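Staff room containers – glass or plastic, and who's got the lids?
Kitchen & Home > Lunches and Leftovers
25 replies

mallee_jen
Hi all, long-time reader, first time starting a thread so be gentle. I've been put in charge of sorting out the kitchen stuff at work (small office, shared fridge, one round table everyone eats at) and I've got 90 dollars to spend on new food containers for the shared cupboard. The ones we have are a complete dog's breakfast. Half are stained orange from somebody's bolognese in March and I don't think there's a matching lid in the whole lot.

My gut says get a set of glass ones and be done with it, but a couple of people have already told me they won't carry glass on the train. What do you all use? I'm mostly after something that stacks, goes in the dishwasher and doesn't hold the smell of curry for a fortnight.

dutch_oven_dave
Glass. Always glass. I bought the Galier set for home four years ago and it still looks new. Costs more up front but you'll never have the orange problem again. People can bring their own plastic tub if they're fussed about the weight.

pegsandtins
Disagree with Dave, sorry mate. Glass at home, sure. Glass in a shared kitchen is asking for it. We had a set at my old job and within six months there were two left, and one of those had a chip in the rim that I wouldn't have fed a dog from. Plastic gets knocked off the bench and bounces.

dutch_oven_dave
Two left because they broke or because people took them home? Different problem!

pegsandtins
Bit of both, I reckon. I found one in Accounts with paperclips in it.

Robel Tefera
I went through the same thing at our place so I'll put my two cents in. We use the long rectangular plastic ones, the Sirnik tubs, and I'm happy with them. They fit side by side on the fridge shelf and you can see what's in them without opening every one, so stuff gets eaten instead of turning into a science project at the back.

A few things I'd do differently though. I bought three different sizes the first time and it was a mistake, you spend your whole lunch break trying lids. Buy one size. Everyone moans that it's too big for their grapes and then they get over it.

mallee_jen
Oh, one size is such a good idea. It would never have crossed my mind, I had a spreadsheet going with small, medium and large.

lunchbox_lou
I'm going to stick up for the small ones. I take yogurt and a handful of nuts most days and I don't want to lug a shoebox around for that. Could you do mostly one size and a few small ones that live in a separate drawer? The separate drawer bit is important or they'll all end up in together.

Robel Tefera
Lou, we tried the separate drawer. It had batteries and soy sauce packets in it by the end of the week.

tassie_marg
Has anyone used the Villanueva ones with the clips on all four sides? My daughter-in-law swears by them for soup. I had one and the clip snapped the second time I opened it, but I've got arthritis and I may have been rough with it.

corner_unit_72
Marg, it wasn't you. Mine went too. The tub is fine, I keep pegs in it now, but the hinge on those clips is thin as anything. If you want soup without tears get a screw-top jar.

tassie_marg
Well that's a relief, I thought I'd have to apologise to the thing.

dutch_oven_dave
Coming back to say that "you can see what's in them" is true of glass as well. And glass stays see-through. Plastic goes cloudy after a year of dishwashers, and then you're back to opening every one and sniffing.

pegsandtins
Mine have gone a bit cloudy, I'll give you that. Doesn't stop them holding a sandwich.

prairie_kate
Hello from Saskatchewan! On the cloudiness, top rack only and skip the heated dry if your machine lets you. I've also stopped putting anything with tomato in plastic, full stop. Chili and pasta sauce go in glass, everything else goes in plastic, and I've had the same tubs for ages (touch wood). For the smell, leave them open on a sunny windowsill for an afternoon. My neighbour told me that one and I didn't believe her until I tried it with a tub that had held kimchi. It wasn't perfect but I could put muffins in it again.

mallee_jen
Kate, trying the windowsill on the bolognese ones today. Nothing to lose!

The other thing I should've mentioned is labels. Does anyone label theirs? I've got visions of printing names on everything but I don't want to be That Person.

lunchbox_lou
Be That Person. Masking tape and a marker by the fridge. Name and what it is. We've got a rule that anything without tape goes out at the end of the week, tub and all if it's bad enough.

corner_unit_72
Tub and all?? That's where your budget goes, Lou. Empty it and wash it.

lunchbox_lou
You come and wash it then. I've seen things in that fridge.

Robel Tefera
With Lou on the tape, with corner_unit on the tub. Tape comes off clean if you peel it before it goes through the wash, otherwise you get that grey gummy stuff along the edge and it's there for life. A bit of cooking oil on a paper towel shifts it, then detergent.

I like the rounded corners on this style, you can get a sponge right in and the rice doesn't hide.
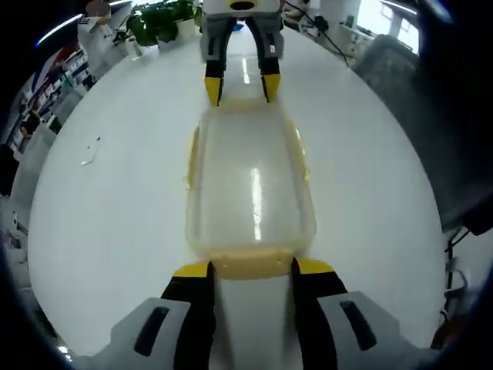 Clear tub with the rounded corners, on our round white table.

mallee_jen
Thanks Robel! Longer than I had in my head. Do they sit inside each other when they're empty? Cupboard space is my other headache, we've got one shelf and the coffee pods have taken over half of it.

Robel Tefera
Ours do, yes. Lids go in a magazine file standing up on their edges. Pinched the file from the stationery cupboard and it's the best thing in the kitchen.

tassie_marg
Oh I like that! I've got lids sliding out at me every time I open the pantry. Going to look for a file this afternoon.

prairie_kate
I like the look of the round table, too. We've got a long skinny one at work and everyone sits at the ends.

dutch_oven_dave
Nice shape, but my money's still on glass. You can't put that in the oven.

pegsandtins
Who's got an oven at work, Dave?

dutch_oven_dave
We do.

pegsandtins
Of course you do.

corner_unit_72
If the budget's tight have a look at the Riseo range. I paid 58 dollars for a big set and there was enough change left in the kitty for a dish rack. The lids are a bit stiff for the first few weeks and Marg might not love them, but they loosen up. Don't leave them sitting on top of the toaster (ask me how I know).

tassie_marg
How do you know?

corner_unit_72
It's a toaster-shaped lid now.

mallee_jen
Haha, noted. OK, so where I've landed – one size of the plastic ones for the shared cupboard, two or three glass ones for anything tomato, and a magazine file for the lids. Tape and marker on a string by the fridge. Dave, the glass ones are for you.

I'm going to chuck the old ones that have no lids, unless somebody has a use for them? Seems a shame.

prairie_kate
Seed trays! Poke some holes in the bottom and start your basil in them. Or use them as saucers under pots.

lunchbox_lou
Don't keep them "for seeds", Jen. I've got a garage full of things I kept for seeds.

dutch_oven_dave
Two or three glass ones. I'll take it. Get the ones with the flat lids so they stack.

mallee_jen
Update on the windowsill: they've been out since 10 this morning and they're still orange but they smell of nothing much, so half a win. Will report back once the new ones turn up. Does anybody know if the tape sticks in the freezer?

lunchbox_lou
Stick it on before the tub goes in. Won't take once it's frosty.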